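How We Built Two Grabbers at Home (and how you can start too)
A build page for kids, from the shared workshop in Stundville. Grown-ups welcome.

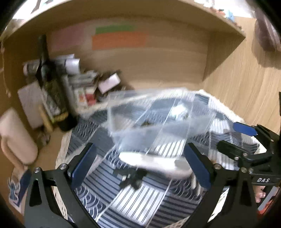

What's a gripper?

A gripper is a robot's hand. Ours has two fingers. They open, they close. That's the whole trick.

You've already got a better one on the end of your arm. Try it. Pinch a pencil with just your thumb and one finger. Now you're a gripper!

The ones on this page are black, with blue pads where the finger meets the thing you're grabbing. We hold ours by hand and work them that way. No big robot arm needed to start learning.

We call ours Kosum. Don't ask, Fikri picked the name.

Why the pads?

Bare plastic is slippery. Pick up a marble with two rulers and see how you go. Zoom, off it goes under the couch.

So you put somthing soft and grippy on the end. Soft stuff squishes a bit. Squishing means more of the pad touches the object, and more touching means more grip. The rubbing force that stops things sliding is called friction. Good word. Use it at dinner.

First pads were bits of old bike tube. Worked ok, smelled terrible. Kathleen Doherty found us better rubber.

How the fingers move

Look at a pair of kitchen tongs. Squeeze the handles, the ends come together. Easy, but the ends also tilt as they close. Fine for sausages. Not great for a flat box.

Our fingers use a linkage. A linkage is a few stiff bars joined by pins or screws so that when one bar moves, the others have to move too. Scissor lifts have them. So do umbrellas, have a look inside next time it rains.

The screws at the joints matter heaps. Too tight and the finger won't budge. Too loose and it wobbles all over the place. We spent 30 minutes on one screw. One!

Make a cardboard one

You need:
thick cardboard
split pins (the brass kind)
a ruler and pencil
two rubber bands
a grown-up for the hole poking

1. Cut 5 strips, all the same width. Long ones are easier.
2. Get your grown-up to poke a hole near each end of every strip.
3. Lay four strips in a square and pin the corners. Push it sideways. See how it leans? That's your linkage.
4. Cut the last strip in half. These are the fingers. Pin one half to the top corner on each side.
5. Wrap a rubber band around each fingertip. Those are your pads.
6. Push the sides of the square in and out and watch the fingers. If they don't meet, move a pin and try again. Ours took lots of goes.

Set up a test spot

A desk is good. Put down a cloth. A patchwork one with stripes and waves looks great, and small things don't roll as much on fabric as they do on bare wood.

Then find a clear plastic box with no lid. That's your target. Game is simple: grab a thing, lift it, drop it in the box.

Start with easy stuff. A sponge, a rolled up sock. Then a crumpled wrapper. Then something long and thin, wich is harder than it looks because it wants to swing around. Merle Tuhiwai can do 20 in a row. I can't.

Two hands or one?

Try both. With one gripper you can pick up and put down. With two you can hold a thing steady in one and work on it with the other, or pass it across. Passing is tricky! If the first one lets go too early, plop. Too late and you get a tug of war.

Real robots have the same problem. The grabbing is only half of it, they also have to know when to let go. People do this without thinking. Robots have to be taught, and one way is showing them lots of goes. Maybe 300 goes. Maybe heaps more.

Quick safety stuff

Keep fingers out of the linkage, it pinches. Hair tied back. Little parts away from babies and dogs. If it's stuck, stop and have a look before you push harder.

Words to know

Gripper: a robot hand
Friction: rubbing force that stops things slipping
Linkage: joined bars that move together
Joint: the spot where two bars meet and turn

Next page is motors. Emmanuel Minja is writing that one, so the spelling will be better.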